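Veltdale Toy Library Opens Its Doors in the Old Wingate Schoolhouse

VELTDALE, Sat 16 May – Families in Veltdale can now borrow toys the same way they borrow books. The Veltdale Toy Library welcomed its first members this morning in the former Wingate schoolhouse, a brick building that dates from 1905 and had been closed for years.

The shelves hold 2669 toys, games and puzzles, nearly all of them given by local households over the winter. Members can take home up to four items at a time and keep them for three weeks. There are wooden trains, marble runs, floor puzzles, dress-up clothes and a whole wall of board games for older kids (and for grown-ups, who were already fighting over them by ten o'clock!).

"I grew up swapping toys with every kid on my street, and I've wanted to do this for such a long time," said Treasa Ó Conaill, the library's director. "One little boy walked in, hugged a stuffed elephant and asked me how many sleeps he could have it. That made my whole spring."

Play food and soft toys have a room of their own at the back, next to the reading corner, with a low counter for playing store and plenty of floor space for toddlers.
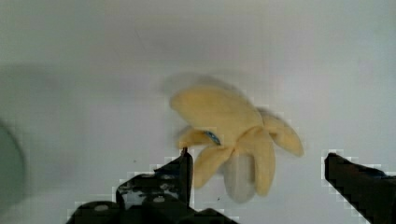
Membership and Hours

A family membership costs $60 a year, and anyone who helps out for one shift a month joins free. The library is open Tuesday through Saturday, 10 a.m. to 5 p.m., with a late evening on Thursdays. Parking is behind the building – please use the Stukwood Road entrance while the front walk is being repaved.

Coming in July

A repair bench, paid for by a grant from the Hakala Fund, will open in July. Kids can bring in a broken toy and learn to fix it with help from local woodworkers and sewers. Sign-up sheets are at the front desk.

Media contact: Treasa Ó Conaill, Veltdale Toy Library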